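3. Materials and procedure

3.1 Sites and speakers

The data were collected in Kaltton and Hondaleo, two market towns in which the same language is spoken with small differences of sound and vocabulary. In both towns the school language is different from the home language, and most adults use the two every day. We invited adults who had learned the home language before starting school and who had lived in the town for most of their life. In total 140 speakers took part. They were asked to name the color of things in their own words, and no list of color words was given to them.

The earlier Rahimi word list, which is still the main source for the language, gives one word for blue and one for gray. Already during the first visits we noticed that this is too simple. Older speakers in Hondaleo use the word listed as "gray" also for a pale or washed-out blue, while in Kaltton the same word is kept for ash, stone and undyed wool. For this reason the present section treats the border between blue and gray in more detail than the other borders.

A second difficulty is that an everyday surface seldom has only one color. Where it is wrinkled or glossy, the light makes one part paler than the other, and a speaker must decide whether to name the material or the paler part. Masking tape of a strong blue is a good case (Figure 1): the creases and the overlapping seams divide it into several tones, but in English one would still call it blue without much hesitation.

Figure 1. Wrinkled blue tape with lighter highlights, next to gray and black surfaces.
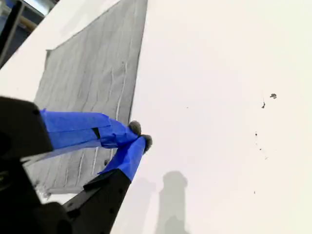
3.2 Coding of the answers

After removing answers that could not be heard clearly, 3,225 answers remained for coding. Each answer was written down in full, including any word that came before or after the color word. We made this choice since the small words carry much of the meaning. A speaker in Kaltton will often say something that can be translated as "blue, it goes toward gray," and to reduce this to "blue" would hide exactly the thing we want to study.

The answers were put into classes by form. A simple answer has one color word and nothing else. A modified answer has a color word with a word for light, dark, strong or weak. A compound answer joins two color words, and here the order was kept, because "gray blue" and "blue gray" were not used in the same way by our speakers. Finally, an object answer names a thing in place of a color, for example ash, the neck of a dove, or the sky before rain. Object answers were much more common in Hondaleo.

Disagreements between the coders were almost all about the object answers. It is not easy to say when the name of a thing has become a color word. We followed the rule that a word is counted as a color word if the speaker accepts it for at least one thing of a different kind. "Ash" was accepted for cloth, for hair and for painted wood in both towns, so it was counted. "Dove neck" was accepted for nothing else and was left as an object answer.

3.3 Patterned surfaces

Stripes need a separate remark. When thin lines of a paler tone cross a dark ground, as in the fabric of Figure 2, English allows the short name "gray cloth" and also the longer name "gray striped cloth". In the language studied here the second type is clearly preferred, and the word for the stripe normally comes first.

Figure 2. Dark gray cloth with thin pale lines on a white tabletop.

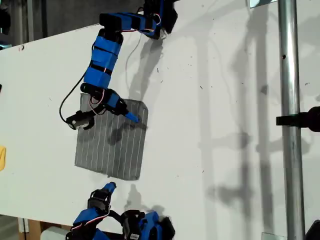 The position of the stripe word has consequences for the coding. If the answer begins with it, the color word that follows may belong to the stripes or to the ground, and the grammar does not decide between the two. In such cases we looked at whether the speaker used the plural ending. The plural was taken to refer to the stripes and the singular to the ground. When there was no ending at all, which happened mainly in fast speech, the answer was marked as open and was not used for the comparison of the towns.

The coding was finished on 2019-11-05 and was not changed afterward. The form of the coding sheet follows Cakoretti, except that we added the column for word order.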